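Automation in Context
Handout 6: Notes on the April visit to Pekard

Read these before the seminar. They are my notes, tidied up, with the questions I want you to bring. The reading for the unit is still the chapter on staged trials.

1. What we were shown

The open day ran in two halves. The morning was a stage demonstration of the Prundlow arm, which folds towels and shirts. The afternoon was a walk through the rooms where people record the hand movements the arm is trained on. Most of the visitors left after lunch. I would have preferred they did the opposite.

The arm folded 16 items on stage. They came out of one bin, in one order, and were laid on a white table under even light. The presenter used the word "household" throughout. I saw no household. I saw a table at a good height, cleared of everything except the item to be folded, with a member of staff standing by who straightened two of the towels before the arm touched them. When I asked whether those two counted as successes, I was told the staff member was "resetting the workspace." Write that phrase down. You will hear it again at other demonstrations, and it can cover a great deal.

2. What a demonstration can and cannot tell you

A live demonstration proves that a thing can happen at least once, in that place, with those people in the room. It gives you no failure rate. It says very little about the items left out of the bin.

Some points to check at any event of this kind:

Who chose the objects, and when?
Is the video on the side screen live or recorded?
Is the speed on the screen the real speed?
What does the staff member do between runs?
What happens to a run that is stopped early — does it appear in the total?

The Pekard slides gave a success figure with no denominator. I asked for one and was referred to the Gedau report, which the company expects to release later. Until it is out, please don't quote the figure in your essays.

3. The afternoon rooms

I found this part more useful, and it was less rehearsed. Recording is done by people holding a gripper in the hand and doing ordinary chores with it. The company's claim is that movements collected this way carry over to the arm. That is a claim about two different bodies. A person has a shoulder, a waist and a lifetime of dealing with cloth, and can shift their feet without thinking. The Prundlow arm is bolted down.

The setting was at least closer to a home than the stage was. There were patterned bedcovers and a patchwork quilt, and a folded red garment on a striped sleeping mat. Compare that with the white table when you think about what "household" was supposed to mean in the morning.

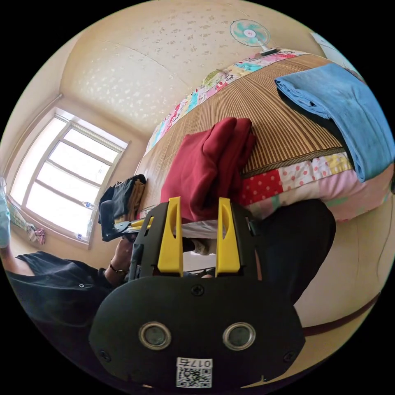 Gönül Dönmez thought I was being unfair to the morning session. Her view was that a stage demonstration is never meant as evidence, that everyone in the audience understands this, and that the recording work should be judged by how varied the homes are and how the failures get logged. I agree with the second half. On the first, I listened to the talk at lunch, and plenty of people had taken the towels as proof.

4. For the seminar

Bring one page. Choose either the stage session or the recording rooms and write down what you would need to be given before you believed the main claim. The Sezer paper (course folder, 40 pages, skip the appendix) has a decent table of trial conditions you can borrow from. Groups of four, same room as last time, 2 p.m.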